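4.3 Checking a pinch grasp on thin sheet material

Use this procedure after installing or updating the Lotero grasp monitor, and whenever the wrist camera has been remounted. The arm must be in Hold mode before you begin.

1. Open the Wirkia console and select Wrist View.
2. Load the profile "tissue_soft". Do not use "cloth_default"; its closing force is set for heavier fabric.
3. Set the frame buffer to 16 and the segmentation threshold to 100.
4. Run the grasp routine and let the fingers close on the sheet.
5. Freeze the view and compare it with Figure 4-2.

A usable view shows both fingertips and the folds running into the pinch point. If either tip is missing from the view, return to section 4.1 and adjust the camera tilt.
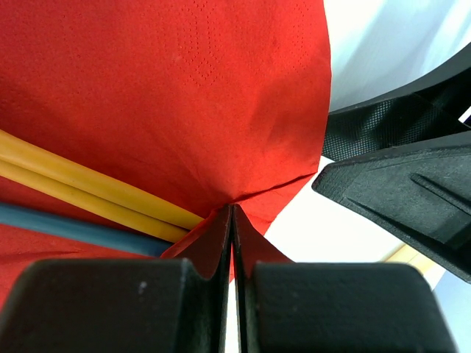
Figure 4-2. Wrist view with a red paper napkin gathered between the fingertips.

6. Check the mask overlay. The sheet should be labelled as one region, including its curved outer edge. Cables that cross the sheet, such as the yellow and blue ones at left in the figure, must be labelled "fixture" and left out of the mask.
7. If a cable is merged into the sheet, raise the colour weight one step and repeat from step 4.
8. Save the result. The monitor writes it to the grasp log with status code 443.

Note: Bright backgrounds can wash out the sheet boundary. Lock the exposure before step 4 — auto exposure will shift as the sheet fills more of the view.

Caution: Do not raise the closing force to clear error 2116 (grasp not confirmed). Thin paper may tear. Open the fingers, re-seat the sheet and run the routine again.

Changes to the profile are covered in section 4.4.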